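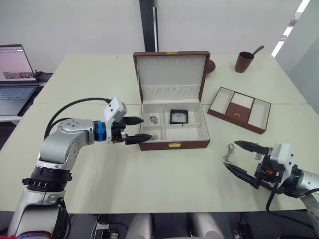
Jewellery box set, week two

Posted Mar 26, 2026 by Pornthip Nilsuwan

Quick page because people keep asking what we do all day upstairs. Short answer: we put small things into boxes, over and over, with two arms, and save every go. The saved goes are what the learning system gets fed. Long answer is below, in bits, written between resets so sorry for the state of it.

The set is called Stunis. Don't ask, Nipon named it. It is 1,010 recordings when finished and we are not finished. 89 got binned in January, mostly my fault, more on that further down.

The full picture at the top of the page opens large if you click it. Notes to go with it:

The table. White top, two panels, seam across the middle. The seam matters more than you would think. Thin chains like to sit in it and then the fingers can't get under. If a piece lands on the seam at the start, move it. If it ends up there during a go, leave it and carry on, we want those.

The box. Brown outside, white inside, lid up. We start with the lid already open for this part. Closing is a seperate task with its own sheet. Ring in the small compartment on the left, watch in the middle one. They are there so the system sees a box that is already partly full, nobody at home has an empty jewellery box.

Keychain. Silver, ring and clasp, flat on the table between the open fingers on the right. Hardest thing on the list. Go for the metal ring, from the side, slow. Grabbing the clasp works maybe one time in three and then it swings.

Left arm. Stays by the front of the box. In this task its job is mostly to steady the box so it doesn't skate off when the right arm comes over. Light touch. Nipon squeezes too hard and you can see the box jump in his recordings, we kept them anyway.

Tray. The brown one to the right of the box, three compartments, ring rolls in the centre one. Angle changes every ten goes. Not neat angles please, just shove it. When everything was squared up the system learned that trays are always square and then went to bits the first time we nudged one.

Cup and dish at the back. Clutter. The cup with the spoon in it comes from the Srithong kitchen list, which has nothing to do with jewellery, that is the idea. Real dressing tables have a mug on them. Do not pick it up, do not tidy it away, do move it a bit now and then.

Laptop on the left. Keep it open on its own surface and off the table top. Check the recording has started BEFORE you move the arms. I did a whole morning once with it stopped. Never again.

How a go runs, for anyone joining us from Hisirow next week:

Lay out the pieces. Arms back, fingers open. Start recording. Say the task out loud, same words each time, "put the keychain in the box". Do it. Let go properly, fingers well clear, count to two in your head. Stop. Mark it good, rough or bin. Rough is fine! Rough is useful. Bin is only for when something was wrong with the set up, not with you.

About the 89. I had been placing the keychain in nearly the same spot every time without noticing, just habit, right where my hand falls. Looked lovely. Useless for training though, you could have played one recording back and got most of the others. So now there is a sheet of 39 starting spots taped by the door. Work down it, tick as you go, no favourites.

Other stuff that has come up:

Black cables. Check they hang free before each batch. The left one loops over the elbow and if it catches, the wrist goes stiff and you end up fighting it.

Light. The strip along the ceiling stays on, all day. We will do a dim batch later, as its own thing, labelled.

Swaps. Change who is driving every half hour. Different hands move differently and we want all of them in there, quick people and slow people both. Tired people no.

Shiny things. The watch face throws a bit of glare from some angles. Leave it. Gumisport asked if we could put something matt in instead and we said no.

Next up: earrings, which I am dreading, then lid closing, then the whole lot in one go with the tray as well. More pictures when theres time. Nipon has the booking sheet for the arms, put your name down by the end of the day or he gives your slot away.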